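My grandmother washed dishes the way other people play cards, fast and with a lot of muttering. I wash them like somebody hoping to be called away. So when my neighbor Ilse Lammers offered to teach me her way of doing it (she ran the kitchen at the Rinholm guesthouse for years), I put the kettle on and took notes.

Her first rule is to pick the scrubber before you touch the tap. I'd always owned one sponge and used it on everything until it fell apart! Ilse keeps two kinds going, the plain green pad for flat things and the two-layer sponge for anything with a curve – and she swaps them out far sooner than I ever would.

Green pad for the plate and tray, yellow-and-green sponge for the bowl.
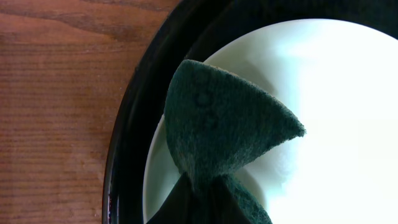
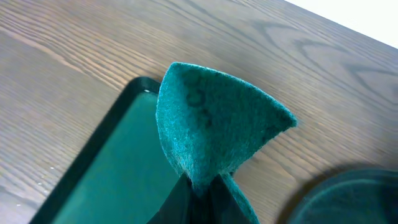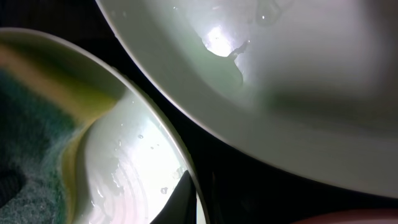
Dark dishes worry me more than white ones, I have to say. On white you spot a smear of egg from across the kitchen. On black or deep green you find it at dinner, usually when Henrik Nolte is visiting and holding his plate up to the lamp. Ilse runs a bare fingertip along every rim, and I've started doing it too.

She's also strict about rough pads on anything with a shine. Press lightly, she says, and try the underside first. I scratched 3 good saucers in April finding that out for myself, and they live under my geraniums now.

My sink still fills up by evening. But I get through it in one kettle's worth of tea, and last night I even did the roasting pan.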